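Raquel Quintela
2023-02-01

1/ OK, a few of you asked what happened with my mom's home care hours, so I'm doing a thread. Get a snack, it's a long one (and I'm still a little mad)

2/ Quick background: Mom gets a home aide through Medicaid. In October a letter came saying her hours were being cut from 8 a day to 3. No change in her health, no visit from a nurse, just a letter with a bunch of code sections on it.

3/ I called the plan and sat on hold forever. The first person told me to "wait for the next review." Please don't do that!! The notice has a deadline for asking for a hearing, and there's usually an earlier one if you want the old hours to keep going while you fight. Two different dates, same page, tiny print. 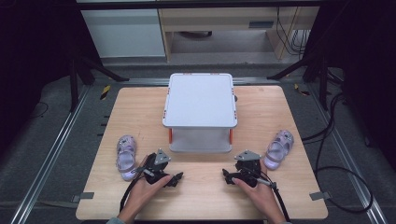 WHAT I DID FIRST

4/ Sent the hearing request by fax AND by mail, and kept the fax confirmation. I wrote "please continue current services pending the decision" right at the top in big letters. They can sometimes try to collect the cost later if you lose, so ask about that before you decide.

5/ Then I asked for the whole case file. You have a right to see it before the hearing. Ours was 417 pages, and I read it at the table over two weekends with a highlighter and way too much coffee.

6/ And buried in there was the assessment they used. It said Mom could get to the bathroom and bathe "independently." She can't! Her own doctor's notes, in the same file, say she needs hands-on help with both. 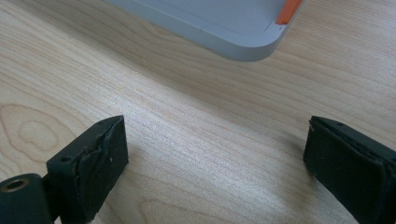 7/ So I called legal aid and got Nidia Tello, who I would like to adopt into our family. She asked for a letter from the doctor that went task by task: bathing, dressing, meals, meds, getting up at night. How long each one takes and what happens if nobody's there.

8/ She also had our aide, Kyung-tae Yook, write up a normal day. It was the plainest thing in the whole packet and I think it helped the most. The judge kept going back to it.

9/ The hearing was by phone. Mom talked for maybe five minutes and was great. The plan's rep couldn't say what had changed since the last assessment, and Nidia asked her that three different ways.

10/ Decision came in yesterday's mail: all 8 hours stay. I cried in the driveway, then read it again in the kitchen and cried some more

11/ If you just got one of these letters, look for the dates tonight and call your local legal aid in the morning. Rules are different from state to state so please don't go by mine. My DMs are open if you want to see how I worded the doctor letter request (I'll take Mom's info out first)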